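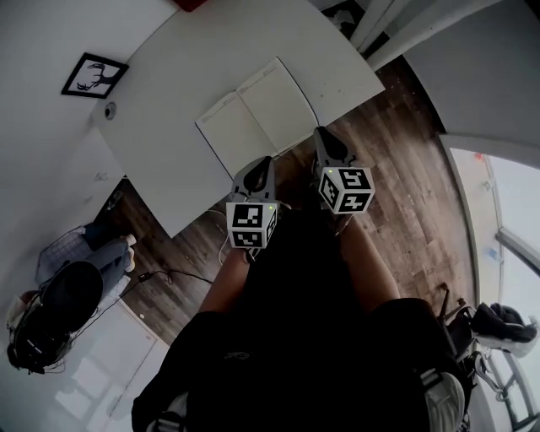 Dark wooden planks underfoot.

How to find and fix a squeaky floorboard

Most squeaks come from a board that has worked slightly loose and rubs against a nail, a joist or the board next to it. You can usually cure one in an afternoon with basic tools. The method below is for solid boards nailed to timber joists, as found upstairs in older houses. Floating floors that click together are dealt with briefly at the end.

What you will need

Pencil and masking tape
Torch
Drill with a 3 mm bit and a countersink bit
Wood screws, 40 mm for ordinary boards
Screwdriver
Hammer and nail punch
Talcum powder or powdered graphite
Soft brush
Wood filler close to the colour of the floor
Pipe and cable detector

Step 1. Find the exact spot

Clear the furniture and roll back any rug. Walk across the room slowly, heel first, and put a bit of tape down wherever you hear a noise. Then go back and press on each taped spot with one foot, moving your weight from side to side. If you can, get a second person to kneel close by and listen while you do it. Sound travels along a board, and the place you stand on may be a good way from the place that moves.

Watch the ends and edges of the board as well. If an end dips under your foot, the nail there has lost its grip. If two boards slide against each other, the noise comes from the joint.

Step 2. Try powder first

For boards that rub together, sprinkle talcum powder along the gap and work it in with the brush. Lay an old cloth over the top and walk up and down on it for a minute. Sweep up what is left. Powdered graphite lasts longer but leaves grey marks on pale wood, so keep it for dark floors.

Powder often wears off by the following winter, when the heating dries the boards and the gaps open. If the squeak is back after a few weeks, go on to step 3.

Step 3. Find the joists

Look for the lines of nail heads running across the room. Each line marks a joist. Where the nails have been filled and painted over, tap along the board with the handle of the screwdriver and listen for the dull sound.

Pipes and cables are often run through notches in the top of the joists, just under the boards. Go over the area with the detector before you drill anything. Mark any pipe or cable run with tape and keep well clear of it. If you get a reading right where you want the screw, lift the board and look.

Step 4. Screw the board down

Use the pencil to mark a point about 15 mm from the old nail, over the joist. Drill a pilot hole through the board only, then countersink it so the screw head will sit just below the surface. Put the screw in by hand for the last few turns. Stand on the board while you tighten it, otherwise the screw may hold it slightly raised.

Knock any proud nails down with the punch. Don't hammer the old nail in the hope that it will bite again, as the hole around it has usually grown too wide.

Test the board before you fill anything. If it still moves, add a second screw on the other side of the nail.

Step 5. Fill and finish

Press filler into the screw holes and leave it a little high. Let it dry for the time given on the tub, then sand it flush along the grain. Touch in with stain or varnish. On dark floors a wax stick is quicker and can be scraped out later if you need to get at the screw.

If the board is split

A board that is split along its length won't stay quiet for long. Run wood glue into the split, close it with a screw on each side over the nearest joist, and wipe off the extra glue with a damp cloth. Keep off it overnight. A board split right across a joist should be replaced.

Floating floors

Never screw a floating floor to whatever is beneath it. It has to move as the room gets warmer and cooler. Check the edges first: there should be a gap under the skirting all the way round, and a floor that is tight against the wall will often creak in the middle. Take off the beading and trim the edge where it touches.

Comments

Trinh Doãn: Would this work on stairs?

Delphine Sorensen: Stairs are a separate job. You want to get at them from underneath if you can, and glue the blocks back behind the treads.

Valter Marinho: Did three boards on the landing with the 40 mm screws. Two are silent, one needed the second screw.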